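## About Wandar

Wandar is a company of 161 people. We prepare and pack small parts for other firms, and since December we also have an automation room, where a robot arm learns the handling jobs before they go to the shop floor. This page tells who we are and what the change means for our staff.

The company was started by Abilio Requena, who still leads it. His first customer was Borell, and Borell is with us today. The second one, Onyshchenko, asked us for more even quality on long orders, and so we began with robots.

### How we work now

Every new job begins at a table with test pieces. They carry printed square markers, so that the software can find them and know how they are turned. When the job is ready, the operators of that line come and try it themselves. They can say no, and two times they did.

Test pieces and their markers at the arm:
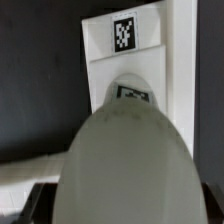
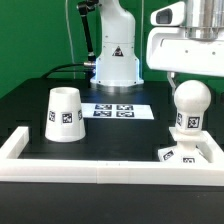 ### What it changes for our people

Lumturie Obradović packed by hand for many years. Now she plans the trials and teaches the others – 468 hours of training were given under her name last year. Lifting and repeating work became less. Looking, checking and deciding became more, and for some colleagues this was tiring in the beginning. We made the shifts at the screens shorter after they told us.

No contract was ended because of the robots. We promised this in writing to all employees, and the paper hangs by the canteen door.

### Visit us

Schools and customers are welcome in our workshop at Tolel. Please write to the office before you come and tell us the size of your group.

Page updated 2021-06-21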